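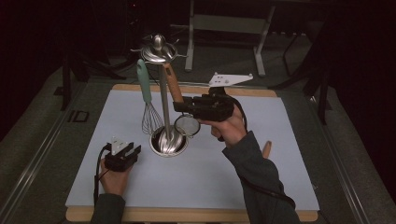 Speaker notes: Hanging and unhanging from hand-held demonstrations
Slot: 20 minutes plus questions. Slides 1 to 11, two backup slides.

Slide 1. Title
Say the title once and move on. The work was done on the Satby bench. The policy is called Noh in the paper and on all plots. Flunden is the older baseline and appears only from slide 7.

Slide 2. The task
One utensil stand, steel, with small hooks at the top. Tools hang from the hooks by their handles. The policy must take a named tool off, or put it back. Stress that the hook is small compared with the error of the wrist pose estimate. A grasp that looks fine can still fail on the last centimetre of travel.

Polished metal is the second difficulty. The pole and the cup base throw highlights that move with the viewpoint. Depth is poor there, so we use colour only.

Slide 3. Collecting demonstrations
A person and holds one gripper in each. The jaws are the same as those on the arms, so jaw opening carries over directly. Pose of each gripper is logged along with the jaw opening and a head view.

We recorded 600 demonstrations. Of these, 215 are removals with the right hand only, with the left gripper idle but still logged. Point this out, as it matters on slide 6.

Slide 4. What counts as one demonstration
Starts when both grippers are over the board. Ends when the tool is released, or when the stand has tipped. Tipped trials are kept and labelled. They are left out of training and used for the failure detector.

Tools used: whisks, strainers, a ladle, a slotted turner. The strainer is the hard one. Its bowl swings when the handle is lifted, and it can strike the pole or the rim of the base. Pause here and let people look at the slide.

Slide 5. Method, first half
Actions are predicted as short runs of relative gripper poses. The reference is the gripper's own pose at the start of the run, never the board. This removes the need to calibrate the board to the head view.

The added part is a contact phase label with 4 values: free, touching, loaded, clear. Labels come from jaw opening and vertical motion, with no force sensor. Expect a question on this. The answer is on backup slide A: the labels agree with hand marking except in slow lifts, where "loaded" starts late.

Slide 6. Method, second half
The idle hand. In an early version both hands were trained with equal weight, and the left arm drifted towards the stand during right-hand removals. Masking the loss on the idle hand stopped the drift but made two-handed trials worse. What we use now is a lower weight, fixed for the whole run — no schedule. Do not spend more than a minute on this slide.

Slide 7. Results
We ran 301 trials on the arms, split between Noh and Flunden, with the stand moved between trials. Read the plot from left to right: removal, then hanging. Noh is ahead on both. The gap is small for removal and wide for hanging. Say plainly that neither method is good with the strainer when another tool hangs on the next hook.

Slide 8. Failures
Play the clips without sound. Most common: the handle is lifted too little and the hook catches again. Next: the tool clears but turns in the jaws.

Slide 9. Ablation
Without the phase label, hanging falls back to the level of Flunden. Removal hardly changes.

Slide 10. Limits
One stand, one room, one lighting set-up. Handles only, no blades. Pose tracking was done with Futix and has a short dropout when the wrist turns quickly. We cut those stretches.

Slide 11. Next
A stand with a free-turning top. Data collection begins in April. Leave this slide up during questions.

Backup A. Phase labels against hand marking.
Backup B. Jaw opening traces for the slotted turner, right hand.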